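Parish Life, Opinion
Octavio Garrido
4 April 2019

Our student chapel at Stotesness has 44 regulars and one offering plate, and the plate is up for retirement again.

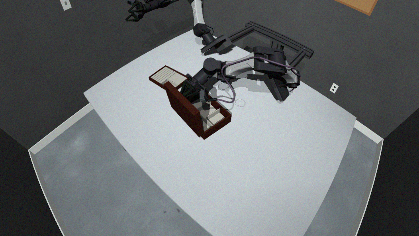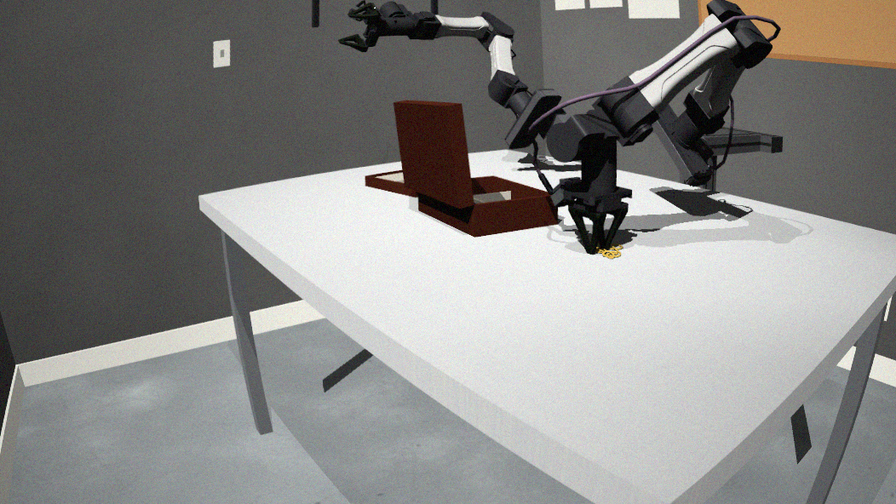
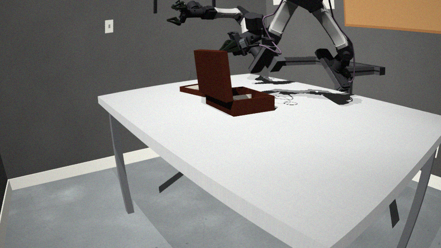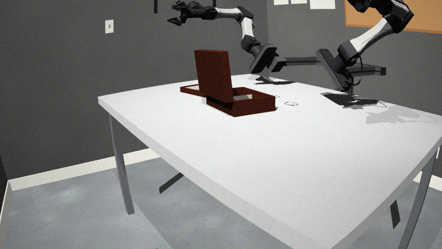
Father Marquez would like us to give by phone. I have nothing against phones, and mine has rung during the Creed twice. But passing the plate is the only moment at Mass when I am obliged to look at the person next to me, and I'd miss it. If the plate must go, put a box by the door, a dark reddish-brown one like that, with the lid up and the pale inside showing, so a sophomore with 14 cents can drop them in and hear them land. The app wants a password. It also wants to know if I'd like to round up. Last July we raised $380 for the Heltside food pantry, mostly in crumpled ones, and I don't recall anyone asking for a receipt.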